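Skeltmont renews its tenant advice service

The Skeltmont Housing Advice Centre will extend its evening hours from June, its director, Eimear Mulcahy, confirmed in an interview on 31 May 2022. The centre handled 214 rent disputes last year, most of them over bond money.

"People work during the day," Ms Mulcahy said. "They were taking unpaid leave to ask us a question that took 20 minutes to answer."

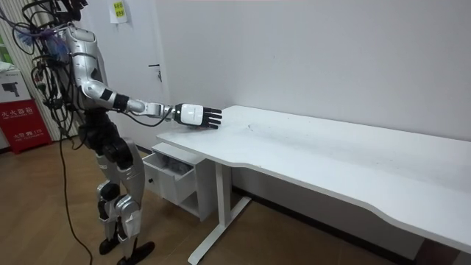

What should a tenant bring to a first appointment? The signed lease, the condition report and any letters from the landlord, Ms Mulcahy said, with copies where possible.

She noted that many renters never receive a condition report. The centre's legal officer, Fergal McGrath, now helps them write their own within a week of moving in. Mr McGrath described the forms in general use as "far too long for anyone carrying boxes up a stairwell".
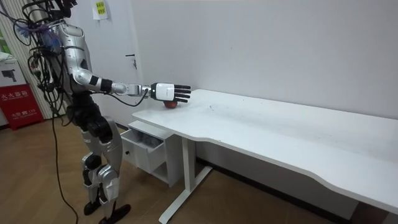

The new hours will also apply at the Hoter Street office, where appointments have been limited to one morning a week. Ms Mulcahy said two more advisers would be trained over winter. Fees will not change, and advice on eviction notices will remain free of charge.

"A notice has a deadline," she said. "We would like to see people on the day they get it."

Bookings for the evening sessions may be made by telephone or at either office.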